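Notebooks > Paper bench > Map repair

Tue 28 May

Norano map, continued. The map is the big folded one of the Proststead valley, catalogue number 1414, linen on the back, torn along four folds. In April I removed the old linen and most of the old glue. The glue on the lower half was darker and came away like wet biscuit. On the upper half it was still strong and I had to go slowly with the spatula, a few centimetres and then rest the hand.

Today was for the paste. I cooked wheat starch in the small pot, stirring without pause until it went from milky to a little glassy, then let it cool under a lid. I pushed it through the sieve two times. The second time it was smooth, but in my opinion still too thick for the long tears, so I thinned one part with water until it dropped from the brush in a slow line. I keep the thick part for the corners.

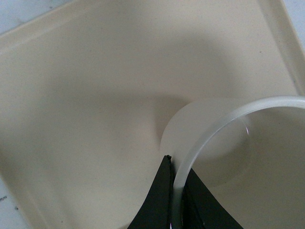 Stojan Petkov wrote in the margin of my last entry that I thin the paste too much, and that a wet repair on this kind of paper will pull when it dries and leave a small wave beside the tear. He would use it thicker, brush it out almost to nothing and put the weight on at once. I tried both ways on scraps from the damaged border. His scrap is flatter. Mine has a nicer edge, you do not feel it with the finger. For the long folds I will follow him, and for the place names I will stay with the thin one, where a hard edge would show through the lettering.

Tissue: the lighter one from Berisha is good in colour but it frays badly if it is torn dry. Draw the line first with a wet brush, wait, then pull. The fibres come out long and soft. The heavier one I used only behind the title, where the paper has lost a piece the size of a coin. I toned the patch with weak tea. It is a bit yellow now, and I hope it is less yellow tomorrow.

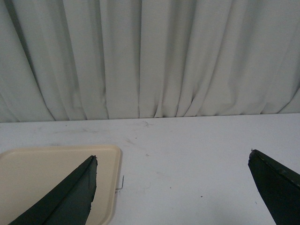 The second fold from the left was the difficult one. The two sides do not meet any more, the paper has shrunk by different amounts, and if I close the gap at the river then it opens at the railway. I chose the river. Mateja Hoxha can decide if the railway needs a fill, it is her map in the end and she knows which side people will look at. I left it under blotter and felt with the glass on top.

Still to do: change the blotters before going home, ask Fatos Atanasov for the wide brush back, write the treatment sheet (it will be number 116). Also the thick paste had a sour smell by the afternoon, so it must be thrown away and a new one cooked. Smaller quantity next time, I always make too much.
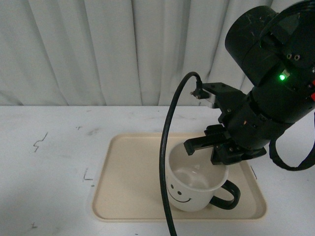 White mug, beige tray.

Spare linen is in the lower drawer, rolled, with the selvage marked in pencil. Please do not fold it.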